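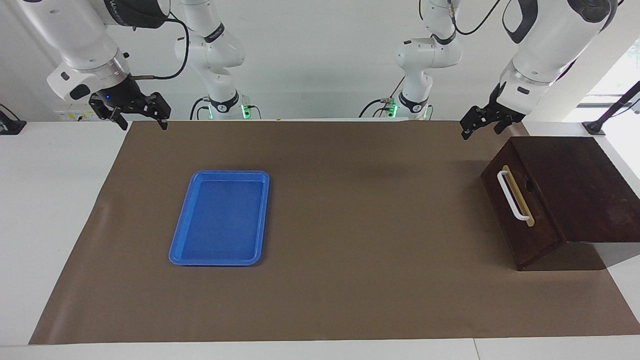

Two robot arms going in at our bench, what should we sort out before they go live?

Posted by Hamish Mackay in Work and Workplace

I work at Festmont. We check and pack small wooden goods with handles fitted, mostly for hotels. There are 11 of us on the floor and we put through 3,000 pieces in a normal month. Until now every piece was picked up, the handle pulled and tried, and anything loose set in a tray for whoever was doing repairs.

In June management told us one bench would go over to a pair of robot arms. They have been mounted at the back of the table and they reach over it from above. The table has brown paper across it and they are being tried with a blue tray and one of our dark brown wooden pieces with the white handle. The person setting them up is from an outside firm and is decent enough, but he is there to make the arms work and can't tell us anything about hours or duties.

We have been told there will be no layoffs. We have not been told what the people from that bench will be doing. Two of them have been moved to packing "for the time being" and one of those has a bad shoulder and was on the bench for that reason.

I have a meeting with my manager and I've been asked to speak for the floor. I'm not against the arms. What should I be asking for, and what can wait? Also, who is supposed to be in charge of a bench like that when something stops? At the moment the nearest person gets shouted for.

We don't have a union. Small company, one site.

Bożena Zalewska

I was a line lead at a place that did this with its sorting benches, so this is from the floor side. We got a lot wrong in the first year.

Deal with the coworker with the shoulder first and deal with it separately. If the bench was given as an accommodation, then moving that person to packing takes the accommodation away, and it doesn't matter that the reason is a robot. They should write to whoever handles personnel, say what the limit is and what work they can do, and keep a copy. Do not fold this into the general meeting. It will get lost.

Then ask for the new duties in writing. "For the time being" lasted over a year where I was. You want the name of the job, the shift and the pay rate for each person who came off the bench. If they say it isn't decided yet, ask for the date when it will be.

On who is in charge: it needs one name per shift. Ours was whoever was closest, same as yours, and what happened was that the person closest had their own work counted against them every time they got up to clear a stop. I had a packer with a target of 155 a shift who was also resetting the arms all afternoon.

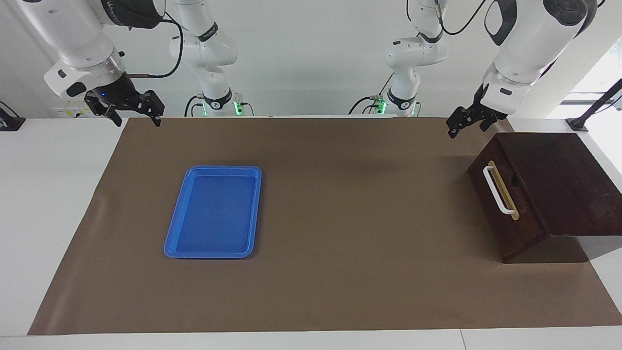 Her count dropped and she got a talking-to for it. Once we had a named bench attendant, with no packing target, the arguments stopped. It was also a slightly better paid job and two people applied for it. Ask for that role to be offered inside before they advertise it.

Other things I would bring up:

Setup between jobs. The arms will want the tray and the workpiece put where they expect them. Somebody has to lay that out, swap the paper when it gets marked, and take the finished work away. Those minutes need to be in someone's day.

The stop button. Everyone who walks past that bench should be shown where it is and told they may press it without asking.

Reaching in. Get a clear rule about when a person may put their hands on the table and what has to be switched off first. When the arms hang there doing nothing they look finished, and people reach under them. The rule has to cover that.

Who decides a piece is bad. If the arms pull a handle and it passes, and then a customer sends it back, whose mistake is that? Settle it early. We didn't and it was ugly.

What can wait: the long-term stuff, how many more benches and so on. They probably don't know. Ask once, get it noted, move on.

Zachary Lachance

get everything in writing. my brother in law was told no layoffs too. they didn't lay anyone off, they just didn't replace anyone who left

Hamish Mackay

Thanks, both. I hadn't thought about the shoulder thing as a separate matter and I've passed that on tonight. Zachary, noted, I'll ask about replacing leavers.

Bożena, on the reaching in, people do it already. The gripper comes down over the handle and if it looks a bit off somebody will want to nudge the piece over for it. 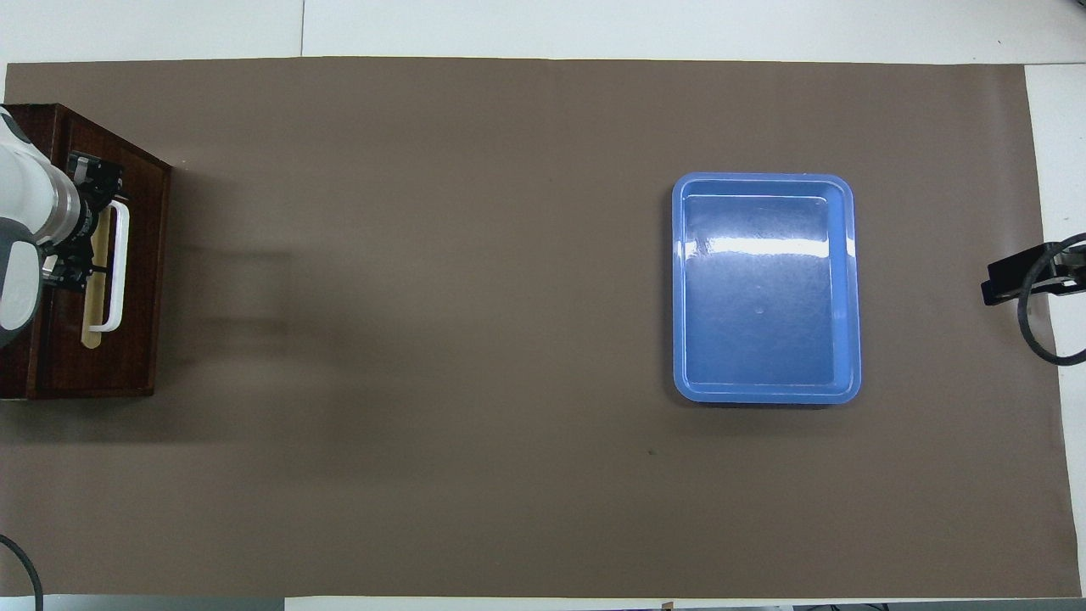 Innes MacLeish

I do maintenance at Plakance and look after a few benches with arms. Adding to what Bożena wrote about reaching in.

Tell people to stop it and leave the piece alone. If it's sitting wrong, press stop, wait, follow whatever the procedure is, then move it. If there's no written procedure, put that top of your list for the meeting, above pay and above job titles. Ask for the risk assessment too. The firm doing the setup should have done one with your employer and you are entitled to ask what it says about people working near the table. Read the part on cleaning and clearing jams. It is often thin.

Nudging also hides the fault. The setup man needs to know how often the arm comes in wrong. If everyone helps it along he thinks it's fine and signs it off, and then it's your problem after he's gone. Keep a notebook at the bench. Time, what happened, who cleared it. A line each is enough. I got us a second week of setup on the strength of a notebook like that.

Check the cables as well. Ask who looks at them and how often, and have it put on somebody's sheet.

I disagree a little on letting the long-term questions wait. Ask about training now. The setup firm is on site and it costs your manager very little to have someone from the floor stand with him and learn it. Once he has left it's a paid visit. Ask for two people so that one of them can take a vacation.

Hamish Mackay

Had the meeting. We got the named attendant on each shift, no packing target, offered inside first. Two of us start with the setup man in the morning. Leavers: "case by case," so no answer there. The written procedure for clearing stops is promised before the bench goes live and I've asked for it to be posted on the wall by the time clock. The notebook is already there.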